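September
By Gisela Diekmann

Standby load is the power a household draws when nothing is in use. In Mostberg, meters on 35 homes were read overnight for 3 weeks. The highest annual figure was 984 kWh, the median 498.

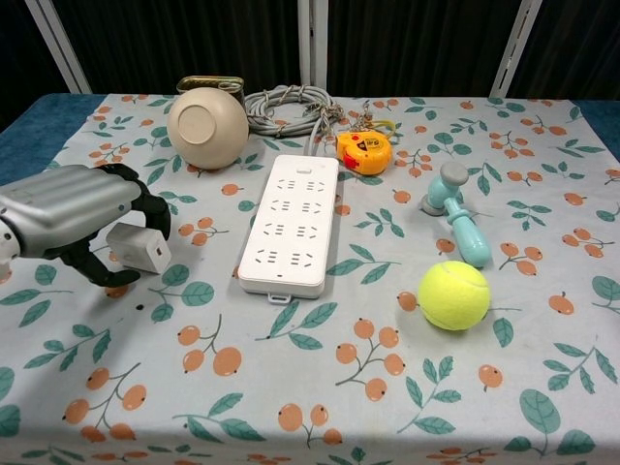
Older set-top boxes were the worst items, followed by heated towel rails left on a timer. Fridges were left out - they cycle, and a short reading misleads.

Comments

Heiðrún Egilsson: Were the Stasmont flats metered singly or by landing?

Sang: Our towel rail has no timer at all. Switched off on Monday.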